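Sizing Differences in Women's Leggings Sold Online
Renu Ahuja, Textiles and Retail, second-year project

1. Question

My project looked at whether leggings marked with the same size letter measure the same across brands. I chose leggings because shoppers often buy them without trying them on, and because a tight fit makes small differences easy to notice.

2. Materials

I bought size small leggings from three labels: Greratwood, Juhász and Clasis. All three pairs were black with a high waist. I also downloaded customer reviews from the Greldale shopping site, which carries all three labels. The download gave me 3,654 reviews. I removed duplicates and reviews with no text, and 3,540 were left.

3. Method

Each pair was laid flat on a table for a full day before measuring. I measured the waist, hip, thigh and inseam with a cloth tape, without stretching the fabric. Each measurement was taken twice and I used the average. If the two readings were more than half a centimeter apart, I took a third.

For the reviews, I read a random set of 100 by hand and marked each one as "runs small," "true to size," "runs large" or "does not mention fit." I used these to make a word list for sorting the rest.

Between sessions the leggings and the tape went back in a locked drawer. The measurement sheets were kept in a separate binder.

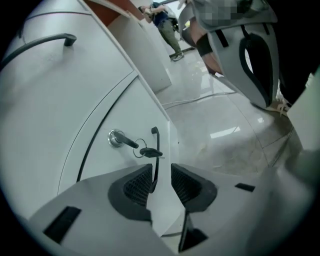
4. Results

The Juhász pair was the narrowest at the waist and hip. Greratwood and Clasis were close to each other at the waist, but Clasis was longer in the leg. Reviewers mostly agreed with the tape. "Runs small" was the most common fit comment for Juhász, and many buyers said they went up a size.

5. Limits

I had only one pair from each label, so a sewing error in one pair could change the result. The word list also missed comments like "could barely sit down in them." With more time I would measure a medium and a large from each label too.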